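Changes to Video Playback in the MacAulay Media Rooms

Members who bring their own recordings to the MacAulay media rooms should note that the players in all rooms will be updated on Friday, July 22, 2022. The rooms will be closed that morning and will reopen at noon.

Following the update, the players will read MP4 and MKV files from a USB drive. Disc images and older camcorder formats will no longer open directly and must be converted beforehand. Drives should be formatted as exFAT, as files over 4 GB cannot be stored on FAT32.

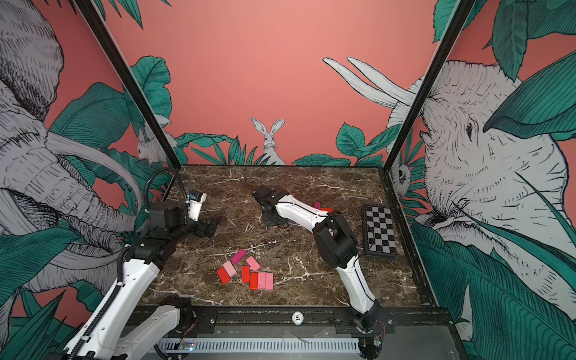 Conversion may be done at home or at the Cistmont desk, where Fiona Moffat will accept up to 90 minutes of footage per member each week. Please label each drive clearly with your name and membership number. Converted files are held for 72 hours and then erased.

Subtitles should be saved in the same folder as the film, under the same file name. Questions about colour settings or sound may be directed to Rory Rennie at the front counter.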